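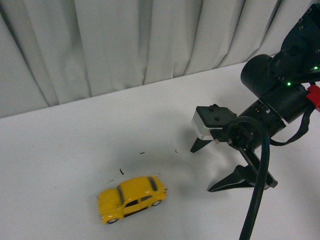 Grorkia 평행 그리퍼 (교체형 손가락, 외부 케이블식)
취급: Covdale 자동화기기
상태: 판매 중. 케이블 관련 안전 공지 적용 대상

제품 개요 | 안전 공지 | 점검 방법 | Bivoler 고정 키트 | 사양 | 문의

제품 개요

Grorkia 평행 그리퍼는 소형 협동 로봇과 탁상형 로봇 팔의 손목 플랜지에 장착하는 두 손가락 전동 그리퍼입니다. 작은 부품, 모형, 포장 전 단계의 가벼운 제품을 집어 옮기는 작업에 맞춰 설계되었습니다. 손가락은 끝이 뾰족한 표준형이 기본으로 장착되며, 평판형과 고무 패드형은 별도로 주문할 수 있습니다.

전원 케이블과 신호선은 팔 내부를 지나지 않고 손목 바깥쪽으로 나옵니다. 이 구조 덕분에 배선이 없는 팔에도 장착할 수 있고 케이블만 따로 교체할 수 있습니다. 반면 케이블의 여유 길이와 고정 위치는 설치하는 쪽에서 정해야 합니다. 아래 안전 공지는 이 부분에서 발생한 고장에 관한 것이므로, 이미 제품을 사용 중인 고객도 끝까지 읽어 주시기 바랍니다.

안전 공지: 손목 회전 중 케이블 당김에 의한 파지력 상실

적용 대상
- 외부 케이블식 Grorkia 평행 그리퍼 전 모델
- Caron 제어기에 연결하여 사용하는 경우
- 제어기 펌웨어가 버전 4보다 낮은 경우

평판형이나 고무 패드형 손가락으로 바꾼 제품도 대상에 포함됩니다. 손가락 종류는 이 고장과 관계가 없습니다.

증상

10월에 고객사 한 곳에서 물체를 쥐고 이동하던 그리퍼가 경로 중간에서 벌어졌다는 신고가 들어왔습니다. 쥐고 있던 금속 부품이 작업대에 떨어져 튀었고, 옆에서 다음 부품을 놓던 작업자의 손등에 맞았습니다. 부상은 가벼운 타박상이었습니다. 제어기에는 오류 코드 29(그리퍼 응답 없음)가 기록되어 있었으나, 팔은 정지하지 않고 프로그램의 다음 지점까지 이동했습니다.

신고를 접수한 뒤 현장 서비스 담당 Nelu Ghiță가 해당 장비를 회수하지 않은 상태에서 같은 프로그램을 저속으로 반복 실행했습니다. 처음에는 증상이 나타나지 않았습니다. 손목을 한쪽 끝까지 돌린 다음 팔을 뻗는 동작을 넣자 케이블이 팽팽해지면서 커넥터가 반쯤 빠졌고, 코드 29와 함께 손가락이 풀렸습니다. 커넥터를 손으로 다시 밀어 넣으면 그리퍼가 정상으로 돌아오기 때문에, 그 전까지 현장에서는 일시적인 통신 불량으로 보고 재시작만 해 왔다고 합니다.

원인

고장은 두 가지가 겹쳐서 발생했습니다.

첫째는 케이블입니다. 그리퍼 케이블은 손목 근처에서 한 바퀴 돌아 아래로 내려오도록 여유를 두고 설치합니다. 해당 설비에서는 고정 클램프 없이 고리 모양의 여유만 두었습니다. 손목이 돌면 고리가 줄어들고, 팔을 뻗는 순간 당기는 힘이 커넥터에 그대로 전달되었습니다. 커넥터의 잠금 돌기에는 반복해서 당겨진 마모 흔적이 있었습니다.

둘째는 제어기 설정입니다. 이전 펌웨어의 Caron 제어기는 코드 29를 경고로 분류합니다. 경고는 화면과 로그에 남지만 팔의 움직임을 멈추지 않습니다. 그리퍼 쪽에서는 전원이 끊기면 구동부의 유지력이 사라지므로, 물체의 무게와 이동 방향에 따라 손가락이 벌어질 수 있습니다.

당사 설치 안내서의 이전 판에는 클램프가 ‘권장’ 항목으로 적혀 있었습니다. 개정판에서는 ‘필수’로 변경했습니다. 이전 판을 보관하고 계신 고객은 폐기하고 개정판으로 교체해 주십시오.

즉시 해야 할 조치

1. 클램프가 없는 장비는 운전을 멈추고 아래의 점검을 먼저 실시합니다.
2. 점검이 끝날 때까지 사람이 손을 넣는 구역 위로 물체를 쥔 채 이동하는 경로를 사용하지 않습니다.
3. 제어기 로그에서 코드 29를 검색합니다. 한 번이라도 기록이 있으면 재시작으로 해결되었더라도 당사에 알려 주십시오.
4. 제어기 펌웨어를 버전 4로 올립니다. 이 버전부터 코드 29는 정지 오류로 처리되며, 작업자가 확인 버튼을 누르기 전에는 팔이 다시 움직이지 않습니다.

펌웨어를 올린 뒤에도 클램프는 장착해야 합니다. 펌웨어는 팔을 멈추게 할 뿐 케이블이 빠지는 것을 막지 못하고, 이미 쥐고 있던 물체는 떨어질 수 있습니다.

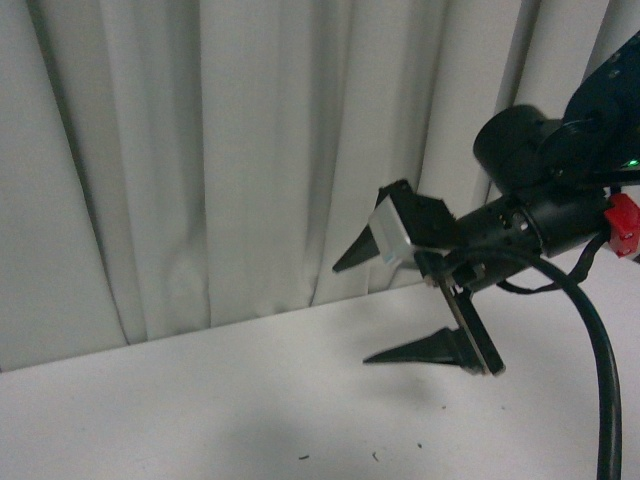

손가락을 벌린 그리퍼와 손목 아래의 배선. 굵은 검은색 케이블이 고리를 이루며 돌아 아래로 내려가고, 가는 검은색 선이 손목 밑에 느슨하게 걸려 있다.

점검 방법

점검은 빈 그리퍼로 합니다. 작업대에 시험용 물체가 있으면 손가락이 닿지 않는 곳으로 옮겨 두십시오. 비상정지 버튼은 점검자가 팔을 뻗어 닿는 위치에 있어야 합니다. 두 사람이 함께 할 경우 한 사람은 버튼만 맡습니다.

전원을 끈 상태에서

- 커넥터의 잠금 돌기가 끝까지 걸려 있는지 손가락으로 눌러 확인합니다. 걸리는 느낌이 없으면 사용하지 마십시오.
- 케이블 피복을 손목에서 제어기 방향으로 훑어 내려갑니다. 눌린 자국, 하얗게 변한 부분, 갈라진 부분을 찾습니다. 손목 플랜지 바로 옆이 가장 먼저 상합니다.
- 가는 신호선이 굵은 케이블과 서로 꼬여 있지 않은지 봅니다. 꼬여 있으면 굵은 케이블이 움직일 때 신호선이 같이 당겨집니다.
- 손가락을 완전히 벌린 상태와 완전히 닫은 상태에서 케이블이 손가락이나 손가락 지지판에 닿지 않는지 확인합니다. 케이블과 움직이는 부품 사이의 간격은 30 mm 이상이어야 합니다.
- 손목 나사가 풀려 있지 않은지 확인합니다. 케이블이 오래 당겨진 장비에서는 장착판이 미세하게 틀어진 사례가 있었습니다.

전원을 켠 상태에서

- 저속 모드로 손목을 양쪽 끝까지 천천히 돌립니다. 케이블 고리가 펴지기 시작하는 각도를 기록합니다.
- 팔을 가장 멀리 뻗은 자세에서 같은 동작을 반복합니다. 케이블이 직선에 가까워지면 여유 길이가 부족한 것입니다.
- 실제 작업 프로그램을 저속으로 처음부터 끝까지 한 번 실행합니다. 지점과 지점 사이에서 손목이 예상과 다른 방향으로 도는 구간이 있는지 살펴봅니다.
- 케이블이 작업대 위로 끌리는 구간이 있으면 클램프 위치를 높이거나 경로를 바꿉니다.

코드 29가 점검 중에 나타나면 그 자세에서 비상정지를 누르고 사진을 찍어 두십시오. 커넥터를 다시 꽂은 뒤 찍은 사진으로는 당긴 방향을 판단하기 어렵습니다.

점검 주기는 운전 시간 1,000시간입니다. 손가락을 교체했거나 프로그램에 손목 회전이 추가된 경우에는 시간과 관계없이 다시 점검합니다.

Bivoler 케이블 고정 키트

Bivoler 키트는 Grorkia 그리퍼의 외부 케이블을 손목과 팔뚝 두 곳에서 잡아 주는 부속품입니다. 현재 출고되는 그리퍼에는 키트가 포함되어 있습니다. 공지 대상 제품을 가지고 계신 고객에게는 무상으로 보내 드립니다.

구성품
- 손목용 클램프와 고무 라이너
- 팔뚝용 회전 클램프
- 커넥터 이탈 방지 덮개
- 신호선용 분리 홀더
- 고정 나사와 육각 렌치
- 한국어 설치 안내서 개정판

설치 순서

먼저 제어기와 그리퍼의 전원을 모두 끕니다. 커넥터를 분리하고 잠금 돌기를 살펴본 뒤, 마모가 보이면 케이블을 통째로 교체합니다. 돌기만 갈거나 접착제로 보강하지 마십시오.

손목용 클램프는 그리퍼 장착판 쪽이 아니라 손목의 회전부 바깥에 끼웁니다. 라이너의 홈이 케이블을 향하게 하고, 나사는 케이블이 손으로 당겨도 미끄러지지 않을 정도까지만 조입니다. 지나치게 조이면 피복이 눌려 같은 자리에서 단선이 생깁니다.

팔뚝용 클램프는 손목을 중앙에 놓은 상태에서 위치를 정합니다. 두 클램프 사이의 케이블이 완만한 고리를 이루어야 하며, 손목을 양쪽 끝까지 돌려도 고리가 남아 있어야 합니다. 신호선은 분리 홀더에 따로 끼우고, 마지막으로 커넥터에 이탈 방지 덮개를 씌웁니다.

설치가 끝나면 위의 점검을 전원을 켠 상태의 항목부터 다시 실시합니다.

키트를 장착해도 해결되지 않는 경우

손목이 한 방향으로 계속 회전하는 프로그램에서는 클램프를 달아도 케이블이 감깁니다. 이런 작업에는 외부 케이블식 모델이 적합하지 않습니다. 되돌림 동작을 프로그램에 넣을 수 없다면 주문 전에 상담해 주십시오.

팔이 작업대 바로 위에서 낮게 움직이는 설비도 주의가 필요합니다. 손목에서 내려온 케이블이 작업물을 밀거나 아래쪽 손가락 앞을 가로지를 수 있습니다. 기술지원의 Maëlys Leclerc가 배치 사진을 받아 클램프 위치를 검토해 드립니다. 옆에서 찍은 사진과 위에서 찍은 사진이 모두 필요합니다.

사양

형식: 두 손가락 평행 전동식
손가락: 표준형(끝이 뾰족한 삼각형), 평판형, 고무 패드형
배선: 외부 케이블식, 전원 케이블과 신호선 분리
호환 제어기: Caron 제어기, 펌웨어 버전 4 이상
전원 차단 시 동작: 유지력 없음
움직이는 부품과 케이블의 최소 간격: 30 mm
점검 주기: 1,000시간
필수 부속품: Bivoler 케이블 고정 키트

사양표의 ‘유지력 없음’은 전원이 끊긴 상태에서 물체를 계속 쥐고 있지 못한다는 뜻입니다. 낙하 시 사람이 다칠 수 있는 무게나 모양의 물체에는 이 제품을 사용하지 마십시오. 기계식 잠금 모델은 현재 취급하지 않습니다.

자주 묻는 내용

케이블 타이로 묶어도 되는지
임시로도 권하지 않습니다. 신고된 장비 가운데 케이블 타이를 사용한 곳에서는 타이 모서리가 피복을 파고들어 단선되었습니다.

다른 회사의 제어기를 쓰는 경우
그리퍼 응답이 끊겼을 때 팔이 정지하도록 설정되어 있는지 제어기 제조사에 확인하십시오. 설정을 확인할 수 없으면 사람과 같은 구역에서 운전하지 마십시오. 키트는 제어기와 관계없이 보내 드립니다.

코드 29가 나왔지만 물체를 떨어뜨린 적은 없는 경우
공지 대상입니다. 가벼운 물체는 마찰 때문에 잠시 손가락 사이에 남아 있을 수 있습니다.

펌웨어를 올린 뒤 정지가 잦아진 경우
이전에 경고로 지나가던 접촉 불량이 정지로 나타나는 것입니다. 버전을 되돌리지 말고 커넥터와 케이블을 점검하십시오.

무상 키트 신청 및 고장 신고

신청할 때에는 그리퍼 본체의 일련번호, 사용 중인 제어기의 펌웨어 버전, 케이블이 보이는 사진을 보내 주십시오. 코드 29 기록이 있으면 제어기 로그 파일도 첨부해 주십시오. 키트는 매주 화요일에 발송합니다.

키트 신청: Covdale 부품 담당 Graciela Zúñiga
고장 및 사고 신고: Covdale 안전 담당 Monique Millet
배치 검토: Covdale 기술지원 Maëlys Leclerc

사람이 다쳤거나 다칠 뻔한 경우에는 키트 신청과 별도로 안전 담당에게 먼저 연락하고, 회신을 받을 때까지 해당 장비의 전원을 꺼 두십시오.

관련 제품
Grorkia 평판형 손가락 세트
Grorkia 고무 패드형 손가락 세트
Grorkia 교체용 외부 케이블
Caron 제어기용 비상정지 버튼 박스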